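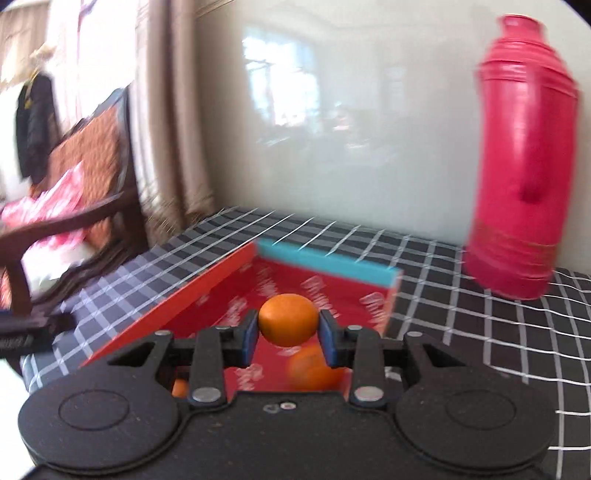
Three orange fruits, and the red box with the writing on the bottom.

9 January 2019
By Csaba Kerekes

Print this page | E-mail this page

So my uncle left me the fruit stand in Vuststead, and with it nine crates of clementines and one red box. The box used to hold candy, I think. He kept exactly one clementine in it, always, right by the register – and you did not touch that one!

I touched it. It was my third day, I'd skipped lunch, and I had half the peel off before old Cosmin Toma came in from Draltmont and just stared at me.

"That's Thursday's," he said.

"Thursday's what?"

He took off his hat (indoors, in January, with my heater broken) and sat down on a crate. Then he told me about my uncle, and a woman on the Starilico bus, and the winter of 2000. I put a fresh one in the box before he'd finished. On Thursday I opened early and swept the step twice.

The bus was late. She got off it anyway.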